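Dendside center asks neighbors to clear out their pen drawers

2022-08-21

DENDSIDE – If you have a kitchen drawer that won't quite close, and most of what is keeping it open is pens, the Dendside Community Center would be very happy to hear from you. The center has started its back-to-school pen drive a little early this year, and the folks at the front desk are hoping to gather 3000 pens and markers before the evening classes and the children's homework club start up again.

The drive began in March last year as a small thing, a single shoebox by the door, and it filled up so quickly that a second one had to be found the same afternoon. This time there are drop-off boxes at the center, at Kováčik Bakery on the corner, and at the Brindell Street library. Pens don't need to be new, and they don't need to match. Everything that comes in gets laid out on the white tiled counter and sorted, the reds next to the markers next to whatever else was in the bag, and every one is tried on scrap paper before it goes into a classroom cup.
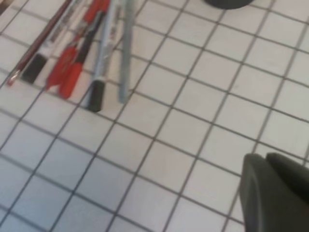

What to bring

Ballpoints, felt tips and markers are all welcome, in any color, and red ones are especially handy for the adult English class, where the teachers go through them at quite a pace. Please check that caps are on snugly – a marker that loses its cap in the bottom of a tote bag can make a real mess of everything around it. Pencils are fine too, though the homework club still has a good supply left from spring.

Pens that have run dry can come along with the rest, and the center will set them aside for recycling. Boxes are emptied every evening, so there is no need to worry if one looks full when you stop by. Anyone with a larger donation, say from an office that is moving or closing, is asked to bring it straight to the front desk, where there is a cart and usually somebody glad to help carry.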